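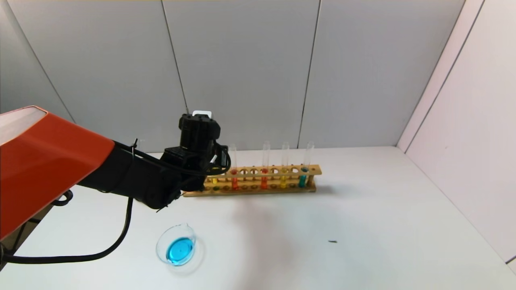

Wooden Test Tube Rack, Single Row

Print this page | E-mail this page

Item 226 - Furkora Bench Supplies
Page updated 6 Jul 2021

The Furkora single-row rack holds test tubes upright on a bench or tabletop for teaching, color comparison and short-term standing. It is a long, low rack in light wood, with a top rail drilled through with round holes and a lower base drilled to match. Each tube passes through the rail and is located at the bottom by the base, so it is supported at two heights.

Tubes are not included with the rack. The five glass tubes shown, part-filled with red-orange, yellow and teal-blue liquid, are sold under separate item numbers.

Construction

Rail and base are cut from the same stock and drilled on one jig at our Uststead shop. Hole centers are matched before assembly. End pieces are glued and pinned. No metal hardware is exposed on the upper surfaces. The wood is sanded and left light; no stain is applied. Grain and tone differ between racks, and we do not match them within an order.

The rack stands on its base without clamps or feet. It should be used on a level surface. On a sloping drainboard, place a non-slip mat underneath.

Tube fit

The holes accept standard straight-wall glass tubes with a rounded bottom. Tubes with a wide flared rim can be used, as the rim stays well clear of the rail. Screw-cap tubes will fit if the cap is added after the tube is in place. Conical-bottom centrifuge tubes are not recommended - the taper does not sit properly in the base holes.

Tubes taller than the rack by a wide margin are acceptable for small volumes. When tubes are filled close to the rim, spread them along the row. A fully loaded rack should be moved with both hands, one at each end, and held level.

Use for color work

The open front and back leave most of the tube wall visible between the rail and the base. Small volumes of liquid can be compared without lifting the tubes out. For pale solutions, place a white card behind the rack or work on a white surface. Numbered adhesive dots can be applied to the front edge of the rail. They should be removed before the rack is wiped down.

Care and limits

Wipe with a damp cloth and dry at once. Do not soak, autoclave or place in a dishwasher. Spills of dye or indicator will mark bare wood and usually cannot be removed completely. Light sanding along the grain with fine paper will reduce the mark.

The rack is not rated for use in a water bath, an oven or a freezer. It should not be used with strong acids or oxidizers. For those applications see the Drultcombe polypropylene rack, listed at the end of this page.

Ordering

Racks ship assembled, wrapped in paper, one per carton. School and district orders are packed in outer cases of 33. Case orders leave the Uststead warehouse by freight and need a delivery address with a loading dock or a person available to sign.

Price: on request. Quotations are held until the end of August.

Returns are accepted on unused racks in the original carton. Racks with stain marks, labels or altered holes cannot be returned. Small knots and color variation are not treated as defects.

Reader comments (3)

benchtop_chem
Ordered two cases for the intro lab. Holes line up properly on every one I checked. Our old racks had the base drilled slightly off and the tubes all leaned.

R. in stores
Is there a double-row version in wood? We have the plastic one but the students can't see the back row very well.

Furkora Support
There is no double-row version in wood at present. Two single-row racks can be placed end to end, or one behind the other with a gap between them.

Related items

Drultcombe Polypropylene Rack, Double Row
Glass Test Tubes, Round Bottom, Carton of 500
Test Tube Brush, Nylon Tip
Numbered Adhesive Dots, Roll of 1,792
Test Tube Clamp, Spring Type
White Background Cards for Color Comparison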